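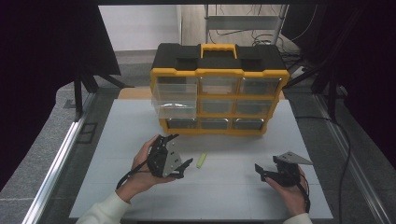

Zullero opens equipment planning service for small shops

SUKCOMBE, July – We've spent years watching friends blow a whole automation budget on the arm and then have nothing left for grippers, cables or a decent table to put it all on. So we at Zullero are starting a planning service, and I'm really happy to finally talk about it!

You send us your job list – sorting small parts into drawers, say – and we send back a 12-month buying plan with every line priced. The first review costs $300, or $700 with a site visit. Our partners at Hijazi handle leasing quotes if you'd like to spread the payments.

We have 56 places open for the fall. Sign up at the Zullero front desk in Sukcombe, any time after 9 a.m.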